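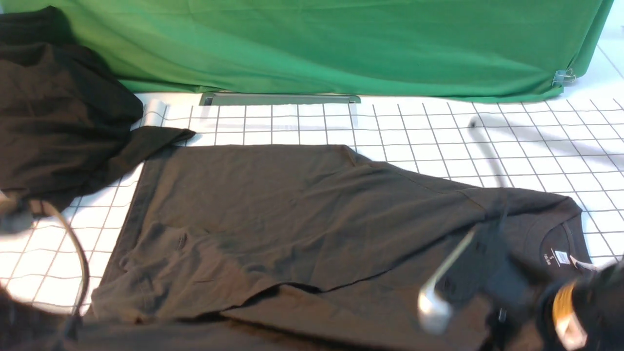

A black T-shirt on a grid. The size label is inside the neck.

How Flat Cloth Becomes Clothing
Text: Hélène Lavoie

Cloth is flat, and a body is round. To make clothing, flat pieces are cut to shape and joined along their edges. The line where two pieces are joined is called a seam.

Threads and loops
Most T-shirts are made of knit cloth. In a knit, yarn is bent into rows of loops, and each loop passes through another loop. When the cloth is pulled, the loops change shape and the cloth gets longer. When the pull stops, the loops move back.

Woven cloth is built in a different way. Two sets of threads cross each other, over and under. Woven cloth with plain cotton threads stretches very little along its threads. Bedsheets and jeans are woven.

Wrinkles and creases
A wrinkle is a small bend in the cloth. A crease is a sharper bend, often made by folding. Cotton fibers hold a bend until heat, water or a firm pull straightens them. Black cloth makes this easy to study - the raised parts look gray under a lamp and the folds stay dark.

The size label
A label tells the buyer which body the shirt was cut for. A letter such as S stands for small. Some labels also give numbers. In one common system the first number is a person's height in centimeters and the second is the distance around the chest.

Ribbing
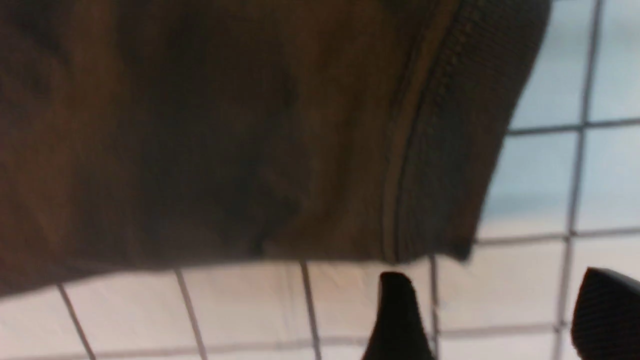
Brown cloth with a ribbed band. A stitched seam joins the two.

Rib is a kind of knit with raised lines, called ridges, and grooves between them. When rib is pulled sideways, the grooves open. When it is released, they close. A ribbed cuff can pass over a hand and then fit the wrist.

Try it
Find a piece of clothing with a ribbed edge. Lay it flat and measure 2 inches across the ridges. Pull gently and measure the same part again. Repeat the test on the plain cloth next to the rib and write down both results.

Words to know
Fiber: a very thin strand, such as cotton or wool.
Yarn: fibers twisted together.
Hem: an edge that is folded and stitched.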